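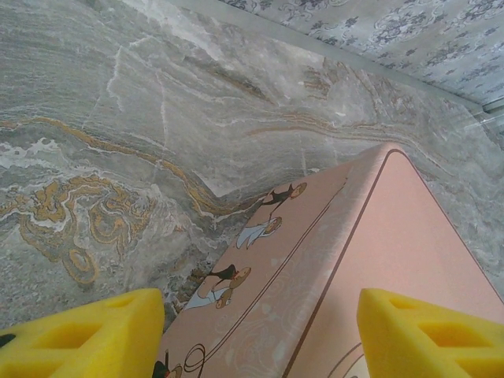 4 Greifen und Ablegen von Schachteln und Kartonverpackungen

4.1 Geltungsbereich

Der Abschnitt beschreibt das Einrichten der Greifaufgabe "Schachtel aufräumen" für den Skistel-Arm mit Schaumstofffingern. Er gilt für den Betrieb in Wohnräumen und an Packtischen ohne Fördertechnik. Für Flaschen, Textilien und offene Behälter siehe Abschnitt 5.

Die Aufgabe umfasst das Anfahren, Greifen, Anheben und Ablegen eines einzelnen quaderförmigen Gegenstands auf einer freien Fläche. Das Sortieren nach Inhalt, das Öffnen von Deckeln und das Stapeln von mehr als zwei Lagen sind nicht Bestandteil der Aufgabe. Wer den Arm als Ersatz für eine Haushaltshilfe einplant, sollte zuerst Abschnitt 4.7 lesen.

4.2 Voraussetzungen

- Arm nach Abschnitt 2 montiert und referenziert
- Beide Finger aufgesteckt, Rastnasen hörbar eingerastet
- Handgelenkkamera kalibriert (Abschnitt 3.4)
- Steuersoftware Hutapea, Profil "Karton"
- Arbeitsfläche eben, waagerecht und fest verbunden mit dem Untergestell

Das Profil "Karton" ist werkseitig hinterlegt. Eigene Profile werden unter einer Nummer ab 102 gespeichert. Niedrigere Nummern sind reserviert und werden bei einer Aktualisierung überschrieben.

4.3 Finger prüfen

1. Not-Halt betätigen und den Arm in Parkstellung verriegeln.

2. Beide Finger von Hand zusammendrücken und loslassen. Der Schaumstoff muss vollständig zurückfedern.

3. Aussparungen auf Papierfasern, Krümel und Klebstoffreste kontrollieren. Trocken auspinseln. Keine Lösungsmittel verwenden.

4. Prüfen, ob beide Finger auf gleicher Höhe stehen. Ein schief sitzender Finger dreht die Schachtel beim Schließen aus der Greifachse.

5. Verriegelung lösen, Not-Halt zurücksetzen.

Hinweis: Die Finger sind Verschleißteile. Der Wechsel ist nach 4000 Greifvorgängen vorgesehen, bei rauer Wellpappe auch früher. Der Zähler steht im Menü "Wartung" und muss nach dem Wechsel von Hand auf null gesetzt werden.

4.4 Untergrund einlernen

Die Software trennt Gegenstand und Untergrund anhand von Farbe und Kantenverlauf. Einfarbige, matte Flächen bereiten kaum Schwierigkeiten. Marmor und Marmordekor sind anspruchsvoller: Adern werden mitunter als Kanten gewertet, besonders wenn sie dicht an der Schachtel verlaufen oder hinter ihr wieder auftauchen. Eine rosa Schachtel auf grauem Stein hebt sich farblich gut ab. Eine graue Schachtel auf demselben Stein kann die Erkennung scheitern lassen.

1. Arbeitsfläche vollständig abräumen.

2. Im Menü "Umgebung" den Punkt "Untergrund aufnehmen" wählen. Der Arm fährt ein Raster mit 16 Positionen ab. Während der Fahrt nicht in den Arbeitsbereich greifen.

3. In der Vorschau die falsch erkannten Kanten antippen. Angetippte Linien werden als Muster gespeichert und künftig ignoriert.

4. Rand der Arbeitsfläche als Grenze setzen. Abschlussleisten, gemusterte Wandverkleidungen und durchsichtige Scheiben liegen außerhalb der Grenze.

5. Mit "Übernehmen" abschließen.

VORSICHT: Glas und andere durchsichtige Teile werden von der Handgelenkkamera unzuverlässig erfasst. Zu solchen Teilen ist eine Sperrzone anzulegen, auch wenn sie in der Vorschau richtig dargestellt werden.

Hinweis: Bei wechselndem Tageslicht ist der Untergrund zweimal aufzunehmen, einmal bei Tageslicht und einmal bei Kunstlicht. Die Software wählt die passende Aufnahme selbst.

4.5 Schachtel greifen

1. Eine leere Schachtel mit heilen Kanten auf die Fläche legen. Die Ausrichtung ist beliebig, auch schräg zur Tischkante.

2. "Objekt suchen" starten. In der Vorschau erscheint ein Rechteck um den erkannten Gegenstand.

3. Lage des Rechtecks prüfen. Bei bedruckten Seitenflächen liegt es gelegentlich nur um das Druckbild. Figuren, Schnörkel und Zierlinien parallel zur Kante sind die häufigsten Ursachen. In diesem Fall "Kontur erweitern" drücken, bis Oberseite und Seitenfläche gemeinsam umschlossen sind.

4. Greifkraft auf Stufe 1 stellen.

5. "Greifen" drücken. Die Finger fahren links und rechts an die Schachtel heran und schließen.

6. Sitz kontrollieren. Die Schachtel muss nicht genau in der Mitte zwischen den Fingern liegen, ein seitlicher Versatz wird vom Schaumstoff aufgenommen. Beide Finger müssen jedoch anliegen, bevor angehoben wird.

7. "Probehub" drücken. Rutscht die Schachtel, absetzen und die Greifkraft um eine Stufe erhöhen.

8. Wert mit "Speichern" sichern.

VORSICHT: Dünnwandige Schachteln nicht über Stufe 3 greifen. Die Wände knicken ein, ohne dass die Software eine Störung meldet. Der Kraftsensor misst den Gegendruck - er unterscheidet nicht zwischen einer festen und einer nachgebenden Wand.

VORSICHT: Schachteln mit Glas, Kerzen oder Flüssigkeiten nur mit zusätzlicher Ablagesicherung (Zubehör, Fabrikat Damico) handhaben.

4.6 Ablegen

1. Zielfläche im Menü "Ablage" markieren.

2. Absetzhöhe einlernen: Schachtel von Hand auf das Ziel legen, mit dem Arm anfahren, "Höhe übernehmen" drücken.

3. Öffnungsweg der Finger begrenzen, wenn neben dem Ziel weitere Gegenstände stehen. Ohne Begrenzung öffnen die Finger auf volle Weite.

4. Ablauf dreimal mit leerer Schachtel und verringerter Geschwindigkeit wiederholen. Danach mit dem vorgesehenen Inhalt wiederholen, die Schwerpunktlage verändert das Verhalten beim Absetzen.

4.7 Leistungsgrenzen im Alltag

Die folgenden Angaben stammen aus einem Dauerversuch, den Suryani Pelupessy und Danang Purba im Oktober an einem Packtisch und in einer Wohnküche durchgeführt haben. Ausgewertet wurden 314 Greifvorgänge.

Einzelne Schachteln auf freier Fläche wurden an beiden Orten ohne Eingriff abgelegt, sofern der Untergrund nach 4.4 eingelernt war. Am Packtisch kam der Arm damit über längere Strecken allein zurecht. In der Küche häuften sich die Abbrüche. Gründe waren teilweise verdeckte Schachteln, Gegenlicht vom Fenster und Gegenstände, die zwischen zwei Durchläufen verschoben worden waren.

Eine Person räumt dieselbe Fläche in einem Bruchteil der Zeit ab und erkennt nebenbei, ob eine Packung voll, leer oder beschädigt ist. Der Arm leistet diese Beurteilung nicht. Er eignet sich für wiederkehrende Handgriffe an einem festen Platz. Ein unbeaufsichtigter Einsatz in Räumen mit Kindern oder Haustieren ist nicht zulässig.

4.8 Störungen

Meldung K1, kein Objekt: Kontrast zum Untergrund zu gering. Beleuchtung ändern oder Untergrund neu aufnehmen.

Meldung K2, mehrere Objekte: Muster des Untergrunds oder Aufdruck wird als eigener Gegenstand gewertet. Schritt 3 in 4.4 beziehungsweise 4.5 wiederholen.

Meldung K4, Griff unsymmetrisch: Nur ein Finger liegt an. Fingersitz nach 4.3 prüfen, Schachtel neu suchen lassen.

Meldung K7, Grenze verletzt: Der Greifweg führt über den Rand der Arbeitsfläche. Schachtel von Hand nach innen schieben. Die Grenze nicht versetzen, um die Meldung zu unterdrücken.

Tritt eine Meldung nach dem Quittieren erneut auf, ist das Protokoll über "Wartung" zu exportieren und mit der Seriennummer des Arms an den Kundendienst von Zastis zu senden.

Stand: 2. Mai 2020. Bearbeitung: Amirul Hidayat. Technische Prüfung: Fikri Wattimena.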